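About Giltness

Giltness is a small research company in Prirnerberg. We work on one problem, getting robots to handle cloth, and most of what we publish is about how to teach a two-armed robot to take a garment that has been dropped in a heap and spread it flat. We also do contract testing for other groups with the same interest. We don't build robots and we don't sell a finished product.

The company started as a side project at Enholm, a commercial laundry supplier that wanted to know whether the sorting step before folding could be automated. The answer at the time was no. The folding machines on the market do their job well once a shirt has been laid out for them, and the laying out is done by hand. When Enholm closed the project, those of us who had worked on it took the question with us and set up on our own.

What we work on

Our main method is called Hollis. It splits the job into short steps. At each step the system looks at the cloth, picks a point to grasp, lifts a little, moves, and lets go. Then it looks again. There is no full plan made at the start, and the system does not try to work out the complete shape of the garment before it touches anything. Earlier versions did try, and they spent a lot of time being wrong about layers they could not see.

The grasp point is chosen by a model trained on demonstrations. A person guides both arms through the task, and we record the arm positions along with the video. One demonstration takes roughly 30 seconds for a small cloth and longer for a shirt. We keep the poor attempts as well, marked as such, and the model is trained on both kinds.

With a bunched cloth, the first grasp matters more than the ones that come after it. Taking hold of a raised fold is easy, but a fold in the middle of the heap often brings up more than one layer, and the next steps are spent undoing that.
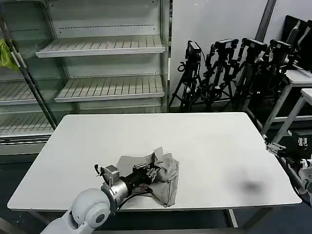

One reader of our last report wrote that the first grasp is getting too much credit, and that a slower lift with a pause in it would sort out most double layers no matter where the gripper closed. The same reader asked for the lift speeds to be listed next to the results. We had kept lift speed fixed in that report, so we could not answer from the data we had. We have since added speed as a recorded setting, and the next report will list it for every trial. Our early view is that the pause helps with thin fabric and does little for heavier fabric, but we have not run enough of the heavier kind to say so with confidence.

What we have found

The result people ask about most is the comparison between one arm and two. We ran the same garments both ways, with the same model choosing the grasp points. With one arm, the system could usually open a heap up but had trouble getting rid of the last wrinkles, since pulling on one side dragged the whole garment along. With two arms it could hold one side and work the other. The gap was small for square cloths and large for anything with sleeves.

A second result was less welcome. A model trained only on square cloths did badly on shirts, even when we gave it many more demonstrations of the squares. Adding a modest number of shirt demonstrations helped more than any change we made to the model itself. 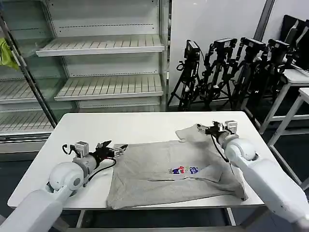 Sleeves are where most of our failed trials end. A sleeve can fold under the body, twist, or lie on top in a way that looks flat to the system when it isn't. For that reason Hollis handles the body and the sleeves as separate stages, and it may use only one gripper for part of a stage. On the gray T-shirt, the right gripper has an upper corner pinched and raised while the left one stays open beside the shirt, and the small print near the middle gives us an easy mark for checking how far the body shifts during a pull. Plain shirts are harder to score, and we go back to the hem and collar for those.

How we report

We publish the trials that fail along with the ones that work. A trial counts as a success only if the garment is flat enough for a standard folding machine to accept, judged by 2 people who don't see which version of the method was used. If they disagree, the trial is counted as a failure. This makes our numbers lower than some others in the field. Please keep it in mind when comparing.

Working with us

We take on up to 3 outside projects at a time. Most are from groups that have a method of their own and want it tested on our garments, and a few are from companies that want to know if a task is possible before they spend money on it. We will say so if we think it isn't. New projects are normally agreed by August for work in the following year.

Our reports and the recorded demonstrations for square cloths are free to use for research. The shirt recordings are available on request, and a request should say what they will be used for.

Page last updated January 16, 2023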